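January, bench 6, late afternoon

Second go at the Furukawa wood glue. The sheet that came with it says full strength overnight and "gap filling". I don't believe the second part and I'm only half willing to believe the first.

Cut strips of beech from the same board as last time, planed one face, left the other straight off the saw. Glued in pairs with a 100 mm overlap, clamped, wiped the squeeze-out with a damp rag. Half the planed ones got our usual Biveo glue so there's something to compare with. Last time there wasn't, which made the whole afternoon worthless and I said so then.

Next morning. Planed joints: wood tore before the glue did, both makes. Fine, but any glue will do that on a planed face with a decent clamp on it. Sawn joints: Furukawa let go at the glue line on nearly all of them. The broken faces are shiny in patches, so it skinned over before the two sides met, or it never wetted the wood to begin with. Can't tell which from this. 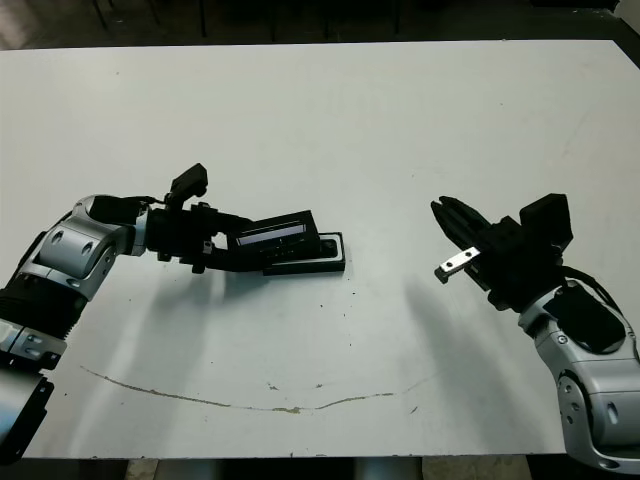
Photo: Hye-jin Yeon

Hye-jin thinks the shop was too cold and the test is unfair to the glue. Maybe. The tin says nothing about temperature apart from "normal conditions", and a glue that only works in somebody else's weather is no use to us. She also pointed out I was slow getting the clamps on the last few. True. Those were marked with a pencil cross and came out no worse than the rest, so I'm not giving much ground there.

The weights: hung 2000 g at a time off the end of the strip until it went. Crude. The hook slips and twists the joint, so part of what I'm measuring is the hook. Don't quote these numbers to anyone at Zestosberg, they'll put them in a brochure.

To do: repeat the sawn ones with the heater on. Make a hook that pulls straight. Ask the supplier what "gap" means in millimetres. No order until that's answered.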